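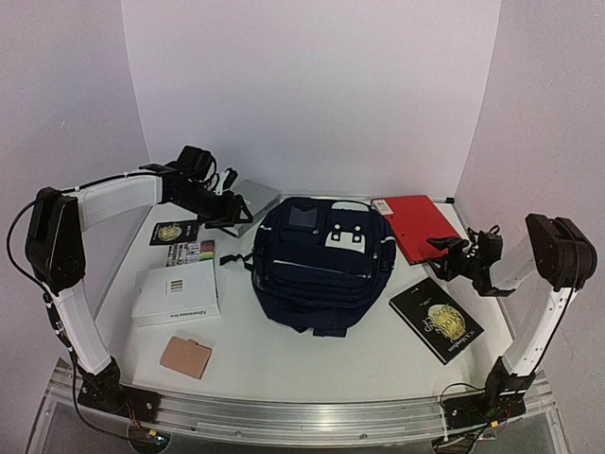

The left arm was called Cluvov and the right arm was called Kultmont, after two villages in a fantasy novel Aisling had started at nineteen and was still, technically, writing. Peadar had wanted to call them Left and Right. He had been outvoted one to one.

"It's my shed," Aisling had said.

They'd been at it since January. The plan was a pair of arms that could pack a school bag. Peadar had two children and no patience, and he had worked out that he lost 15 minutes every morning to the question of where the folder was. At that rate, he said, the arms would pay for themselves by the time both kids had finished university.

"Home," said Aisling, and pressed the key.

Both arms rose a little, shivered and stopped. Cluvov always shivered longer. Peadar put this down to a gear. Aisling put it down to character.

"Right. Book first."

"Why the book?"

"It's the heaviest. Heavy things go at the back. Did you never pack a bag?"

"I packed it every day for 13 years with a banana at the bottom."

She typed. Kultmont swung out with enormous dignity, lowered itself beside the Maugham, closed its fingers on nothing whatsoever and carried the nothing across to the backpack, where it let go with great care.

"Lovely," said Peadar. "Very gentle."

"It's the offset."

"It was the offset last week."

"It's a different offset."

He wrote *offset* in the notebook, under the other offsets. The notebook had been Ghazala's idea. Ghazala Mohmand ran the repair bench at the Fahy Street workshop and had sold them the motors at a price she described as neighbourly, on the condition that they wrote down what went wrong. They were on their second notebook.

On the next go Kultmont got hold of the corner of the cover, lifted it a thumb's width and dropped it. Aisling shouted so loudly that the dog next door joined in.

"It opened a book," said Peadar.

"It *picked up* a book."

"It opened a book, read a line of it and put it down. I did the same with that one."

She ignored him and did it again, with the grip set tighter. The book went up. It stayed up. It travelled, swaying slightly, over the red folder and across to the bag, and there it hung. Neither of them breathed. Kultmont seemed to be waiting for something.

"What's it want?" Peadar whispered.

Aisling looked at the bag. She looked at the arm. She put her hand over her mouth.

"Peadar," she said. "Who opens the zip?"

It was a while before he answered. The book hung over the closed backpack, turning a very little one way and then the other.

"Cluvov?" he said.

On its side of the table, Cluvov shivered.

Peadar reached over for the notebook, found a clean page and wrote *zip*. Then he went in to put the kettle on, and after a minute he came back out and asked her how long she thought Kultmont could hold that.

Contact the editors | © Condard Stories | Back to top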